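Tuesday, bench notes, hand comparison
4 min read
2 comments · 6 shares

Carried over from the last entry: Lesia wants a decision on hands before the end of June so that Gridham can quote us on spares. The choice is between the fingered hands we have on both arms now and the Tristik parallel jaws that came off the old cell. Kosmas favors the jaws. I don't have a favorite yet. What I want out of this week is a like-for-like run on the block task, same arms, same controller, same table, only the hands changed.

Setup

Both arms powered up at 8:40. The left arm threw a joint limit warning on the first homing move and then homed clean on the second. Same thing as last week. Fasil thinks the soft limit in the config is tighter than the one in the controller, and he is going to compare the two files. It doesn't affect the test but I am writing it down every time until it's fixed.

Controller is on the Mitbridge build, not the newer one. Efthymia asked why. The newer one changes how the finger current limit is handled and I don't want two things moving at once. We can rerun on the new build after the hands are settled.

Control loop at 200 Hz for both sets. The jaws will run faster than that but the hands won't do it without dropping packets, so everything gets the slower rate.

Checked the table height against the base frame. It was off by 6 mm from the value in the script, probably from when the legs were adjusted for the camera mount. Changed it in the script, left the table alone.

Head camera recalibrated with the printed board. Reprojection error was fine. The lamp is upper left of the table and the hands throw hard shadows across the white top, which the block detector does not like. It put a box on a shadow twice during warmup. I raised the detection threshold and it stopped, but I would sooner fix the light. Asked Eftychia if there is a diffuser left over from the Fragkou job.

Task

Small stack. A black bar goes down flat, a red block on that, a yellow cube on top. Left hand does the placing, right hand stays parked upright, clear of the work. Green block is the spare and is used for the side-by-side variant later. Each attempt ends when the left hand is back at its start pose, whether the stack is up or not.

I planned 11 attempts per hand type. That is not enough for statistics and I know it. It is enough to see how each one goes wrong.

Observations, fingered hands

The thumb does most of the useful work. With the plate facing out and the fingers curled over, the thumb comes down from underneath and can be brought against one face of the cube with the others staying out of the way. For nudging a block after it has been set down, this is better than anything we can do with the jaws, where you have to close on the whole part or leave it.

The cube goes down rotated more often than square. I think it turns in the grasp during the last part of the descent, when the fingers open one after another. Staggering is set in the open profile and I can probably get them closer together. Efthymia suggested opening the thumb last and using it as a stop. Worth a try.

The fingers hide the cube from the head camera for most of the approach, and the palm hides whatever is behind it. The detector loses the green block completely when the left hand is low. With the jaws there is much less in the way. If we keep the hands we need a second view from the side or the wrist.

Cable on the left wrist hangs in a loop along the forearm. No snags today, but the loop moves when the wrist rolls and I want it clipped before anyone runs the long program. Right arm has two cables coming off the wrist and they need the same.

There are dark crumbs on the table near the base of the right hand. I don't know what they are. Could be wear from the finger covers, could be from something set down on the table earlier. Wiping the table before the next set and checking again after. If they come back it goes on the list for Gridham. 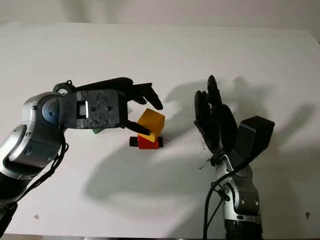

Observations, jaws

Swap took longer than it should have. The adapter plate on the left wrist wants a shorter screw than the one in the kit, and I had to go find a pair.

Grip is repeatable and the cube comes down square. Force reading is noisy below the halfway point, but the position is good enough that it hardly matters for blocks.

Failures are all the same kind. The jaw bottoms out on the red block before the cube is fully seated, because we pick too low on the part. Moving the pick height up would fix most of it. I did not change it mid-run.

No use at all for nudging. Tried pushing the cube with the outside of one jaw and knocked the stack over.

To do

Even out the finger opening and rerun the hands. Fasil.

Raise the pick height for the jaws and rerun those too. Me.

Clip the wrist cables on both arms.

Find the diffuser, or move the lamp.

Ask Gridham about cover life. The sheet says up to 4,000 cycles, with no load given. Lesia has the contact.

Kosmas wants to try one of each, hand on the left and jaw on the right. The controller will take it, but the config has to be split by side first. Leaving that for after the reruns.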